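Kit Fester de dois braços para dobrar toalhas: vale o que pedem?

Pergunta de Elmarie Sibiya, 22 de julho de 2024
Etiquetas: robótica, lavandaria, aluguer de equipamento

Tenho uma pequena lavandaria que trabalha para alojamento local e dois ginásios. Em época alta passam-nos pelas mãos 400 toalhas por dia, quase todas de rosto e de mãos, e dobrar é a parte em que ninguém quer ficar. Em junho apareceu-me um comercial da Bridongate a propor o kit Fester: dois braços, software de dobragem incluído, contrato de aluguer com um mínimo de 20 meses. Segundo o folheto, "adapta-se a qualquer têxtil plano". Já comprei uma calandra que também se adaptava a tudo, por isso desconfio.

Fui ver uma demonstração. Mesa branca, uma toalha azul de cada vez, luz perfeita. Dobrou, sim. Mas a toalha já lá estava à espera em cima da mesa, e quando pedi para tirarem uma do monte, misturada com outras, mudaram de assunto. Também não me deixaram cronometrar um ciclo completo. O comercial disse que a velocidade "depende da configuração", e eu gostava de saber de que configuração.

A parte em que pegam na toalha e a levantam é a que mais me interessa, que é onde as minhas funcionárias perdem menos tempo e onde me parece que a máquina perde mais.

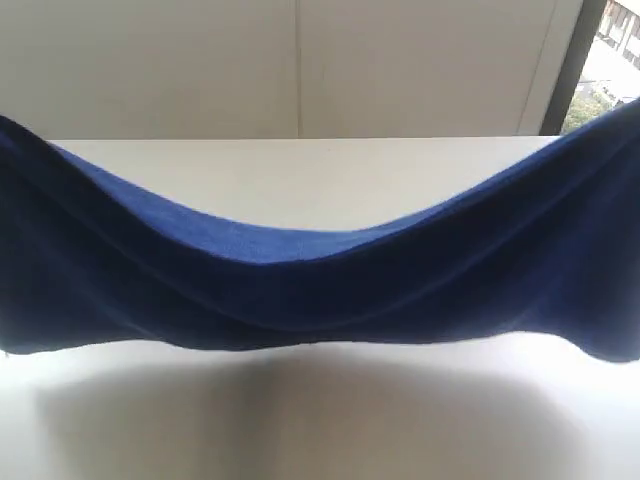

Petronella Steyn: Elmarie, antes de olhar para a dobra pergunta quem põe a toalha na mesa. Se for uma pessoa, essa pessoa já a tinha dobrado.

Obrigada, Petronella, foi o que pensei no caminho para casa. As minhas perguntas concretas, para quem já usou isto ou coisa parecida: aguenta toalhas de tamanhos diferentes sem alguém ir ao computador? E o que acontece quando apanha mal um canto, pára e chama ou continua e entrega um trapo?

2 respostas

Resposta de Lizelle Mtshali (marcada como útil)

Tivemos o Fester à experiência durante 30 dias numa lavandaria de hotel. Não ficámos com ele, mas também não é uma burla.

Tamanhos: trabalha por perfis. Cada perfil é uma toalha, com medidas e tipo de tecido. Trocar de perfil é rápido, criar um novo exige umas sessões de demonstração com o técnico, e essas sessões vinham cobradas à parte. Lê o anexo de preços e não apenas a primeira página. No nosso caso o turco alto correu pior do que o turco fino, os dedos apanhavam duas camadas quando deviam apanhar uma.

Erros: parava às vezes. Outras vezes seguia em frente e entregava a peça torta, e só dávamos por isso na embalagem. Pedimos um alarme para isso e responderam que estava previsto para uma versão futura. Nunca compro versões futuras.

Velocidade: uma colega minha, sem pressa nenhuma, dobrava 5 no tempo em que o kit fazia uma. A resposta deles é que o kit trabalha de noite. Trabalha, se houver quem lhe abasteça a mesa de noite.

O acabamento, quando corre bem, é aceitável para toalha de mãos. Para quarto de hotel a nossa governanta recusava parte delas, os lados não alinhavam. Guardei uma fotografia da fase de que eles mais se gabam, com um braço em cada canto de trás.
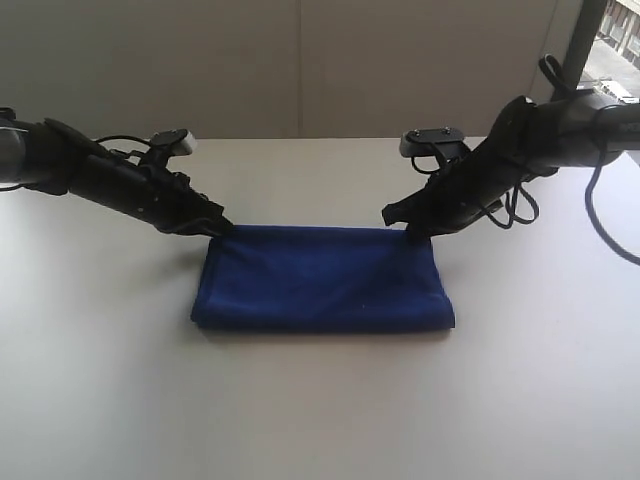
Toalha azul já em várias dobras, com as duas pinças nos cantos de trás.

Se mesmo assim quiseres avançar, exige uma semana com as tuas toalhas, na tua mesa, à tua luz, e sem técnico ao lado. A nós puseram entraves a essa última parte e para mim ficou tudo dito.

Resposta de Anathi Coetzee

Nunca usei o Fester mas vi um da Khumalo numa feira e era bom, dobrava camisas e tudo. Não sei preços. Acho que estas coisas vão melhorando, se calhar espera um ano.

Comentário de Elmarie Sibiya: Lizelle, era isto que eu precisava. Já pedi o anexo de preços, ainda não chegou. Anathi, camisas não faço, mas obrigada.

Comentário de Petronella Steyn: vê também a cláusula de rescisão. No aluguer que assinei para outra máquina, devolver antes do prazo saía mais caro do que ficar com ela parada a um canto.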